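Building a Folding Cell in a Shared Workshop
Handout 4: Cloth, tape and where to put the gripper
Nikola Zalewska

Welcome back, everybody, and thank you for the pile of old shirts, which has grown well past what I hoped for (please keep them coming, though I have enough pillowcases now to last me until retirement!). Last time we got as far as the mounting and the wiring, and a few of you stayed late to argue about base plates, which I enjoyed very much. In this handout we leave the metal alone for a while and think about cloth.

Cloth is a strange thing to hand to a robot. A block of wood is the same block wherever you set it down, but a shirt has a new shape every time you let go of it, and a sleeve can lie in more ways than I could ever draw for you on the board. So before you write a single line of motion code, I would like you to spend a good while just laying a shirt out by hand and looking at where the layers end up.

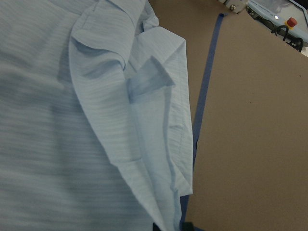

Start your notes with the edges. A folded edge and a cut edge behave very differently between two fingers: the fold gives you two layers that want to stay together, while a single layer at a hem likes to slide away or curl under itself. Seams are your friends, being stiffer, and cuffs are a mixed blessing. Write down which kind of edge you chose for each grasp. When a grasp fails next week you will want to know, and you won't remember, I promise you.

A word on the grid. Each cell of blue tape is a named place, and our file (still called Grimitz, after the first version of the project) stores one height and one approach angle per cell. If the paper gets changed, the heights must be taught again, all of them, even if the new paper looks the same to you. Press the tape down well at the ends, too.

Approach height matters more than speed. Come down slowly, stop just over the paper, close the fingers, then lift a little and wait. My own log for the Tosine routine has 2,733 grasp attempts in it, and 619 of those are marked as misses. Reading back through them one long evening in March, I found that most came from reaching in too high and closing on air.
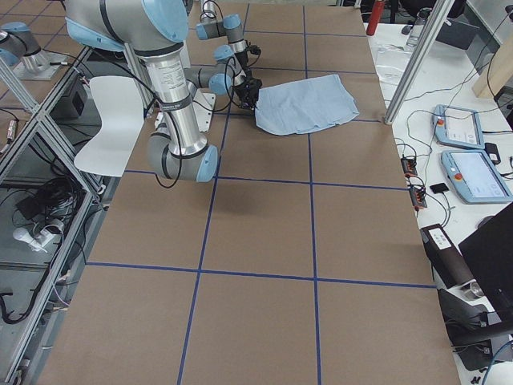 Once you have hold of an edge, pull sideways before you lift. A short drag takes up the slack and lets the lower layers settle, and then the fold itself can be one low arc, with the wrist turning over as it goes. Keep the arc low! A high one looks lovely but the cloth swings, and you'll be smoothing wrinkles for the rest of the session.

For next time, please:
Teach one sleeve fold and one half fold, in the same cell.
Run each of them with two different shirts and keep the log, misses included.
Read the Tokarz notes up to the part on grip force.
Bring a sketch of your edges, however rough.

Keep the emergency stop within reach of whoever is standing nearest, and say out loud when you are about to start a run. Questions can go on the sheet by the door, and I'll answer them at the start of the next session.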